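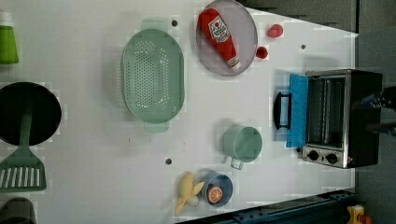
Play kitchen table, toaster oven open, ketchup on the gray plate.

2025-01-28

Spent most of the morning on the kitchen set and I'm finally starting to like it! The toaster oven stays on the table with everything else, I've decided. I know Tin-yau wanted it on the side shelf, but it looks so much more like a kitchen with it there, and the door has room to swing open. The blue cloth can live on the oven door for now (Remo keeps moving it to the sink, please stop, Remo).

Greens: the big oval colander, the little pot and the slotted spatula all go together nicely, they're that same pale green. The black frying pan is the odd one out but I don't want to swap it, the old one from the Drevton box had a handle that wobbled and I spent 30 minutes on it in October with two kinds of glue before giving up.

Food is a bit thin. We've got the banana with the peel partly open, the orange slice in the blue bowl, the small red things by the plate, and the ketchup. I'd love some bread, or anything that would make sense in an oven - at the moment there's nothing on the table you'd want to toast. Ifeoma says there is a crate of play food over at Trirndale, 84 pieces, mostly vegetables, and they'd let us have it if somebody drives over. I can go if Garba lends me the van again.

Still arguing with myself over the ketchup. Lying across the plate it looks like someone was called away in the middle of lunch, which I like, but Adesuwa thinks all the bottles should stand together at one side, like condiments in a diner. She may be right. Will try it her way tomorrow and see how much plate we get back.

Other bits:
- The holes in the tabletop still need plugs. Asked Isah for white ones, no answer yet.
- Wash the colander. Old toothbrush for the perforations, the sponge doesn't get in there.
- Blue bowl: find its lid or stop looking for it.
- Label for the storage bin. I wrote "kitchen" on masking tape and it has already peeled off.

Ran out of time for the cutlery drawer. Next entry.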